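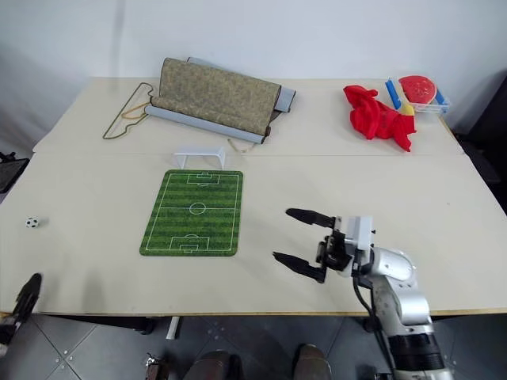 What does a low emotional day on a biorhythm chart mean? It means the red line has dropped below the middle, and the people who believe in these things will tell you to stay home and be nice to yourself.

I believed in these things. I should say so up front. I paid Lellow 2 dollars a month for my chart, and every morning I read it before I read the weather. Blue for the body, red for the heart, green for the brain, three lines wobbling along like drunks going home together. On the morning I want to tell you about, all three were crossing zero at once. Lellow calls that a triple critical. The app turned the whole screen orange and said, in a friendly font, "Consider postponing."

Postponing what? I had a dentist appointment in Plotham and a bus to catch.

I did think about it. I stood in my kitchen with one shoe on and thought about it for so long that I missed the bus, which I counted as the first sign. The second sign was the toast. I won't go into the toast.

So I took the next bus, and I sat down beside a woman with a paper chart across her knees. Paper! She had drawn it herself, in colored pencil, on the kind of graph paper my dad used to keep for his taxes. I couldn't stop looking. Same three lines, same colors, all of them sitting way up at the top.

"Good day?" I said.

"Best one I've had since November," she said. "You?"

I showed her the orange screen. She looked at it with real pity, the way you'd look at somebody's X-ray. Then she asked for my birthday, and I gave it to her, because apparently I'll tell a stranger on the Plotham bus anything. She turned the paper over and started dividing. She carried ones. She licked the pencil. We passed the Purba warehouse and the car wash and she was still going.

"Who does your charts?" she said finally.

"Lellow."

"Well, they've got you born on the wrong day."

I opened the settings — I had never once opened the settings — and there it was. I'd typed my birthday in wrong by 2 days when I signed up. I had been living on somebody else's chart for 957 days. (I worked that out later, at home, with her method and a lot of erasing.)

I thought about all of it, sitting there. The job interview at Jurkevlow I canceled on account of a low green line. The wedding where I wouldn't dance. The afternoon I told a very nice person I was at a peak and therefore sure, completely sure, and then wasn't.

"So what am I today?" I asked her.

She finished her line and blew the pencil dust off. I could see where it was going before she turned it around. Past zero already, all three of them, heading up.

"You had your bad day already," she said. "Before the weekend. How was it?"

I tried to remember. I'd done laundry. I'd eaten soup. My sister had called and we'd laughed about something for an hour.

"It was fine," I said.

She folded the paper in four and gave it to me, and got off at the library. I rode on to the dentist. I had one cavity, lower left, and he said it had been there quite a while.

Comments

I was a paper chart person for years and the licking of the pencil is spot on. My mother had purple lips.

What happened with the toast???

Loved it, but I'd have wanted my money back from the app.

Search stories
Enter keyword Go

More short fiction
The Palm Reader's Day Off
132 Steps to the Moon Room
Mercury Again
My Aunt Reads Tea Bags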